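Workshop notebook — Flikach Furniture Conservation, Drarusstead
21 August 2021
Entry by Fatima Okeke

Work continued on the Idahosa writing table. The old finish on the underside of the flap was tested with small swabs at the back corner, where any mark will be hidden. Spirit softened the top layer within a minute. White spirit had no effect. The finish is therefore taken to be shellac, and the earlier note suggesting an oil varnish should be struck out.

Hide glue

A fresh batch was prepared from the Oseo pearl glue. The pearls were left in cold water overnight and warmed in the double pot this morning. The first mix ran too thin and was set aside for sizing. The second was held at a steady heat for some 10 minutes before use and fell from the brush in an unbroken string.

Four loose blocks were refitted behind the drawer rails. The old glue was removed with warm water and a blunt scraper — no steel was used on the show surfaces. Each block was rubbed into place by hand and left without clamps. The left rear block remains slightly proud and will be looked at again before the drawers go back.

Veneer

The lifted strip along the front edge is eight centimetres long. Danjuma Iyamu advised against injecting glue from the outer side, as the grain is short there and a splinter has already been lost. The strip will be raised with a warm palette knife and glued from the open end.
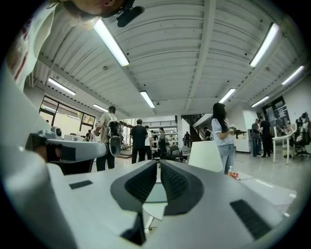 Outstanding

Order more pearl glue before the next table is opened. Match the lock screws; the two now fitted are of different lengths. Ask the owner whether the ink stain inside the flap is to be kept. It was left alone when the table was last here in January, and the record does not say on whose instruction.

Comments

D. Iyamu: Please keep the ink stain until the owner has replied in writing. The January instruction may be in the green folder.

Reader: Was the thin mix kept? It would suit the drawer bottoms.

F. Okeke: It was kept, in the covered jar on the cold shelf.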